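Speaker notes – "What the bin taught us"
Plavider operations meetup, afternoon slot, 15 minutes plus questions

OPENING (2 min)

Say hello, thank Aliki Zacharopoulos for the invitation and for moving us out of the slot right before lunch. Ask for hands: who here has spent a shift picking mixed returns out of a bin? Wait for it. Keep your own hand up – I did it for two years at Koutsoukos before I went anywhere near a robot, and I still reach for things with my left hand first.

Then the one number for this part: 262 mixed items, which is what a returns station handled on an ordinary morning in February, all by hand. Let people think about their own wrists for a second.

WHAT THE WORK IS

Returns picking sounds simple until you try to write it down. Every bin is a different mess. Soft things lie on top of hard things, small things slide into corners, and clear plastic is a pain for cameras and for tired eyes too. Our arm picks from one bin and we keep a second one right up against it. Kevix is our name for the whole station (arm, bins, software, the lot), so say that early or people will think it's a vendor.

Click to the picture. Give them a few seconds with it before talking. 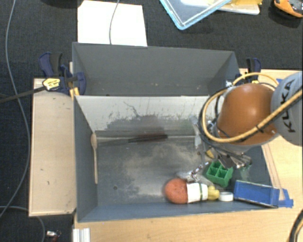 The arm over a mixed bin, second bin clamped behind.

Point at the wooden spoon up against the side wall. I love this spoon! A person gets a fingernail under the handle and it's done. For a gripper, a thin thing lying close to a wall is a hard pick, and we spent more time talking about spoons than I would ever have guessed. Then the crumpled clear plastic, same idea. Then the scratches on the back wall. Bins take a beating in this job and we plan for that now.

WHAT CHANGED FOR PEOPLE

Slow down here, this is the part they came for.

Pylyp Vakulenko used to be our fastest picker. Now he runs the station and decides what goes to the arm and what stays with a person. He was worried at first and said so, loudly, and I was glad he did. Read his line: "I bend less and I think more, and some evenings the thinking is what wears me out." Don't soften it. It's a real cost and managers in the room should hear it.

Talk about the handover. Early on, the arm would stop on a hard item and whoever was closest had to drop what they were doing. People hated it, and fair enough. Themis Katsaros suggested letting the hard items wait and clearing them in one go, and the mood on the floor changed within a shift or two. That idea came from a picker with no software background. Say that twice if you have to.

Training: nearly 14 hours per person, paid, on shift. We first tried to squeeze it into breaks. Bad idea, own up to it.

WHAT I'D STILL LIKE TO FIX

Pay grades haven't caught up with the new job yet. Hussam Sfeir is working on that with the site team, so check with him in the morning for the latest before saying anything more.

Noise – people miss being able to chat across the table. We moved two of the benches closer and it helped a bit.

QUESTIONS

Likely one: "How many jobs did it replace?" Answer straight. Our crew stayed the same size, the work moved around, and I can't promise how that goes at every site.

If someone asks about the Arnuretti line, hand over to Kosmas Kontogiannis, second row, he has the details.

Leave the spoon slide up while people ask.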